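Pandness 5 moves to the sorting bench

The new release of Pandness, our grasp planning package, went onto the sorting bench on Tuesday, September 17, 2024. Amna Chaudhry did the install and Yasir Mughal handled the controller side. Most of the changes are under the hood, but two of them affect anyone who books time on the arm.

The first is how the planner picks its next object. The old version scored every grasp candidate in the tray on its own and took the best one. That worked for spread-out objects and badly for full trays, where the best-looking grasp often had a neighbor in the way of one finger. Version 5 checks the approach path against everything the segmenter has found before it scores anything. Planning now takes around 40 milliseconds longer per pick. Amna thinks she can get part of that back by caching the collision map between picks, and she has a branch open for it.

The second is the drop-off step. Bin positions used to be typed into the task file by hand. They are now read from the perception node at the start of each run, with the opening of each box fitted as a circle and its center passed along as the release point. If the fit is poor, the run stops and asks for a manual point.

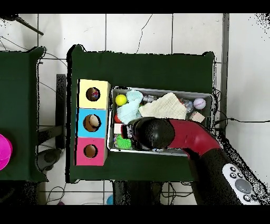

The gripper over a full tray, with the pink, blue and yellow boxes stacked at the side.

Soft items are still the weak spot. Knitted toys and folded cloth get segmented as two or three pieces when the light comes from one side, and the planner then treats each piece as an object. Yasir has added a merge step that joins neighboring segments with similar depth and texture. It is off by default. To try it, set merge_soft to true in the task file and tell him what you see. Clear plastic is a separate problem and will stay on the list until the depth filter is rewritten.

Clorum, the logging tool, now saves the full candidate list with each pick, so a bad choice can be replayed later without the arm. Log files are larger as a result. Please move yours off the bench computer at the end of the day.

Task files written for version 4 will load, but hand-typed bin positions are ignored and a warning is printed. There are 33 old files in the shared folder. Yasir will convert the ones still in use, so send him the names. The old planner stays installed until December.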